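Part 3: Blocking your finished shawl

Okay, your Fludcombe shawl is off the needles and it looks like a crumpled napkin. Mine did too! Lace always does before blocking, so please don't rip anything out yet.

You'll need a basin, wool wash, a big towel, foam mats and rustproof pins. I use 44 pins for the small size and more if I'm fussing over the points.

1. Fill the basin with cool water and a little wool wash.
2. Push the shawl under and leave it alone for half an hour. No swishing!
3. Lift it out with both hands underneath - wet wool is heavy and it will stretch if you grab one corner.
4. Roll it up in the towel and press down hard. I stand on mine in my socks.

CAUTION: Never wring it. And keep the water the same temperature the whole time, or you may end up with felt (ask me about December).

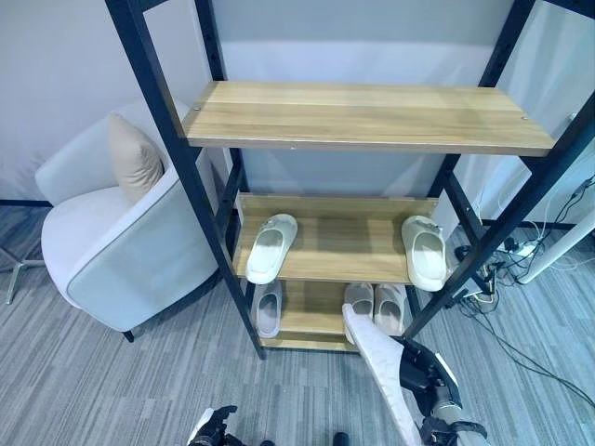
5. Lay the shawl on the mats and pin the center of the long edge first, then work out to each tip. If you're short on floor, a bare board will do for swatches and cuffs, like the pale wooden one at the top of that black shelving unit, with the slippers on the shelves underneath. Slip a dry towel under the swatch and pat it into shape with your fingers, no pins needed.

6. Pull each point out until the holes open up, then pin it. Go side to side so the two halves match.

7. Walk away until it's completely dry. I give it overnight plus a bit.

Note: if you knit yours in an acrylic blend, steam it very lightly and hold the iron well above the fabric. Bláthnaid Sheehan tested the pattern in acrylic for me and her points have stayed lovely and crisp.

Note: the big version takes 900 yards and needs a lot more mat than you think. I borrowed extra from my neighbor and still had one tip on the rug!

When you take the pins out, weave in your ends and only then trim them. Leave a little tail - blocked lace keeps relaxing for a day or two.

Questions? Email Zulkifli Teoh at the Brirurville Yarn Room | © 2022 Brirurville Yarn Room | Back to top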